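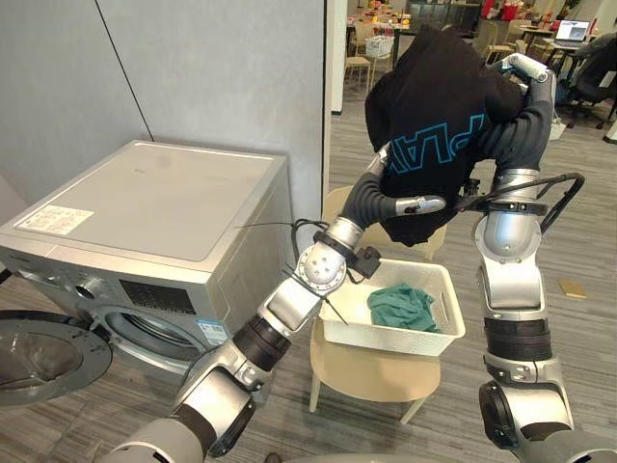

Kleiderausleihe Kendelach
Zwischenbericht an die Stiftung Lusholm
Vorgelegt von Rizal Ismail, Projektleitung
16. Dezember 2018

Sehr geehrte Damen und Herren,

mit diesem Bericht möchte ich Sie über den Stand unseres Projektes im zweiten Halbjahr informieren. Die Gliederung folgt Ihrem Formular, nur den Punkt „Öffentlichkeitsarbeit“ habe ich in den Abschnitt über die Partner aufgenommen, weil er sehr kurz ist.

1. Ausleihe

Im Berichtszeitraum haben wir 881 Kleidungsstücke ausgeliehen. Das betrifft vor allem Arbeitskleidung für Praktika und Probearbeit, also Hosen, Jacken, Kasacks und Schuhe. Die Zahl der Personen, welche bei uns eingeschrieben sind, beträgt 109. Viele von ihnen kommen mehrmals, denn ein Praktikum in der Küche verlangt andere Kleidung als eines im Lager, und manche Betriebe wechseln ihre Vorschriften auch während der Probezeit.

Am stärksten war die Nachfrage nach weißen Oberteilen für die Pflege. Wir hatten im Antrag mit einem höheren Anteil der Baustelle gerechnet. Diese Annahme war falsch, und ich habe die Einkaufsliste für das nächste Jahr entsprechend geändert. Sicherheitsschuhe in kleinen Größen fehlen uns weiterhin. Der Händler Manurung konnte zwei Mal nicht die bestellte Menge liefern, und der Rest wird jetzt im Januar erwartet.

Die Leihfrist von vier Wochen hat sich im Allgemeinen bewährt. Für Praktika, die länger dauern, geben wir auf Anfrage eine Verlängerung. Eine Kaution nehmen wir nach wie vor nicht. Im Antrag stand, dass wir diese Frage nach einem halben Jahr noch einmal prüfen: 26 Stücke sind nicht zurückgekommen, und diesen Verlust halte ich für vertretbar. Mit einer Kaution würden wir gerade jene Menschen verlieren, für welche die Ausleihe gedacht ist.

2. Pflege und Reparatur

Die Kleidung wird nach jeder Rückgabe gewaschen, kontrolliert und neu etikettiert. Bis zum Sommer haben wir diese Arbeit teilweise nach außen gegeben. Nun wird alles im Haus gemacht, und die Kosten pro Stück sind dadurch gesunken — die genaue Aufstellung finden Sie in der Anlage B. 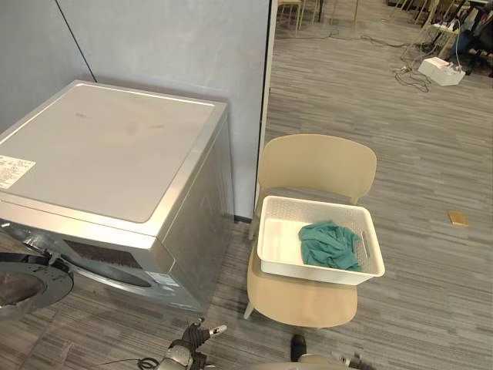
Schwierig bleibt die Trocknung. In den Monaten mit feuchtem Wetter dauert sie bis zum übernächsten Tag, und dann fehlen die gängigen Größen im Regal. Ich habe drei Angebote für einen Wärmepumpentrockner eingeholt. Das günstigste liegt innerhalb der Summe, die im Posten „Ausstattung“ noch frei ist, und ich bitte Sie hiermit um Zustimmung zu diesem Kauf. Der Vermieter hat wegen des Stromanschlusses schon schriftlich zugesagt.

Reparaturen machen wir am Mittwochnachmittag. Meistens handelt es sich um Reißverschlüsse und Knieverstärkungen. Eine Teilnehmerin aus dem Nähkurs des Vorjahres hat diese Aufgabe auf Honorarbasis übernommen und arbeitet sehr zuverlässig. Stücke, deren Reparatur sich nicht mehr lohnt, werden in Putztücher geschnitten oder gehen an die Textilsammlung der Gemeinde.

Beim Waschmittel sind wir auf ein Produkt ohne Duftstoffe umgestiegen. Es gab zwei Beschwerden über Hautreizungen, und seit dem Wechsel ist keine neue gekommen. Das neue Mittel ist etwas teurer. Ich habe den Unterschied im Posten „Verbrauch“ verbucht. 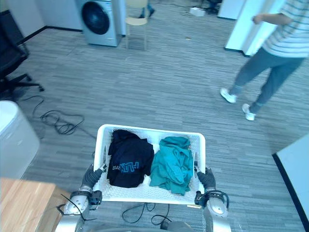

3. Beratung bei der Ausgabe

Die Ausgabe ist nicht nur eine Sache von Größen. Wer zum ersten Mal kommt, hat oft den Brief vom Betrieb dabei und versteht nicht, was mit „geschlossene, rutschhemmende Schuhe“ oder „kochfeste Kleidung“ gemeint ist. Wir nehmen uns dafür Zeit und gehen den Brief gemeinsam durch. Ich selbst habe Deutsch erst als Erwachsener gelernt und weiß gut, wie man vor so einem Satz sitzt.

Aus diesen Gesprächen ist ein kleines Heft entstanden, mit den häufigsten Wörtern aus Dienstvorschriften in fünf Sprachen. Die erste Auflage von 80 Stück war im November vergriffen. Für eine zweite müssten wir noch einige Fehler in der arabischen Fassung verbessern, auf welche uns ein Leser hingewiesen hat. Die Druckkosten waren im Antrag nicht vorgesehen und wurden aus Spenden bezahlt.
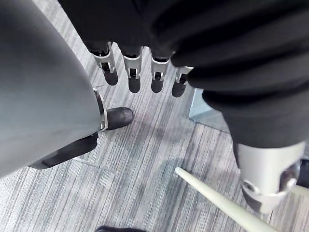
4. Partner und Öffentlichkeit

Mit der Berufsschule in Fermont besteht seit September eine schriftliche Vereinbarung. Die Schule schickt ihre Klassen vor dem Praktikum zu uns, jeweils in Gruppen und mit Anmeldung. Am Anfang kamen zwei Klassen am gleichen Vormittag, und die Wartezeit war für alle unangenehm. Jetzt gibt es einen gemeinsamen Kalender, der von der Schule gepflegt wird.

Das Krankenhaus hat die Gespräche über ausgemusterte Dienstkleidung leider beendet. Als Grund wurde das aufgedruckte Logo genannt. Ich werde im Frühjahr noch einmal nachfragen, ob ein Entfernen oder Überdecken akzeptiert würde. In der Lokalzeitung ist ein kurzer Artikel erschienen, den ich als Anlage C beilege.

5. Mittelverwendung und nächste Schritte

Die Ausgaben liegen im Rahmen des bewilligten Plans. Eine Verschiebung zwischen den Posten „Miete“ und „Honorare“ habe ich Ihnen im Oktober angezeigt, und sie wurde genehmigt. Offen ist noch die Nebenkostenabrechnung, die der Vermieter erst im Februar erstellt.

Bis Ende März sollen der Trockner angeschafft, das Heft neu gedruckt und das Regal für Schuhe erweitert werden. Außerdem möchte ich die Öffnung am Donnerstag um eine Stunde in den Abend verlegen — viele Personen kommen direkt aus dem Sprachkurs und stehen sonst vor der geschlossenen Tür.

Für Rückfragen zu den Anlagen bin ich ab dem 7. Januar wieder im Büro erreichbar.

Mit freundlichen Grüßen
Rizal Ismail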